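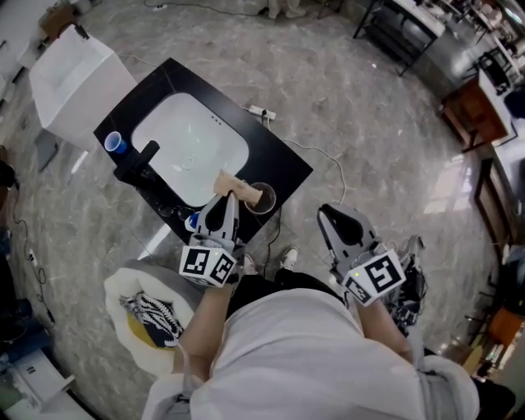 Washroom corner, wiping down the black counter

The Stindance guest flat has a small washroom corner that gets cleaned properly twice a year, once in April and once in November. This page covers the spring clean. Veronica Mihăilă wrote the list, and Grigore Nistor and Delia Dinu did most of the work. The notes are meant for whoever has the job next time, so they are mainly about what is kept where and what to use on it.

The counter
Glossy black with a white rectangular basin set into it. It shows every water mark and every fingerprint. Use a damp sponge first and a dry cloth straight after, working in short strips. Do not use the cream cleaner from the kitchen, which leaves a haze that takes another half hour to get off.

The sponge and the dish
A beige sponge, and a round clear dish with brownish liquid in it. Lift the dish off before you do the rim of the basin. The plain sponges are in the hall cupboard, on the second shelf. Please don't take the green scourers, they are for the oven trays.

The tap
Black, like the counter. Limescale gathers at the base, where it is hard to see until it has built up. Leave a cloth with a little vinegar on it for 14 minutes, then rinse. Delia left it longer last November and saw no difference.

Small things on the counter
The little blue cup stands next to the tap, and there are some small black knobs and fittings along the edge, with a blue-and-white bottle lying among them. Put the fittings in a bowl while you wipe so they don't end up in the plughole. They go back afterwards, as Grigore still wants them for the drawer fronts.

The floor
Grey and white marble pattern. Sweep before you mop, or the grit gets pushed into the corners. One bucket of warm water is enough for this end of the room. Change it before you start on the passage.

The power strip and cables
There is a white power strip on the floor beside the counter. Switch it off at the wall and lift it clear before any mopping, together with the cables. It can go back down when the floor is dry. Catinca Anghel has asked for a bracket to get it off the floor for good, and the Zilard catalogue has one that should fit.

The chair
White, with a cushioned seat and a grey rim. It had a black-and-white patterned cloth on it and something yellow. Anything left on the chair goes in the wash basket by the door. The seat only needs a damp cloth. The legs want doing as well, and were missed last time.

Still to do
The sealant round the basin needs replacing along the back. Despina Surdu has the tube and will do it when the flat is next free for 2 nights in a row. The hall cupboard has not been sorted. We are down to 3 sponges and need vinegar.

Page updated 2 April 2025.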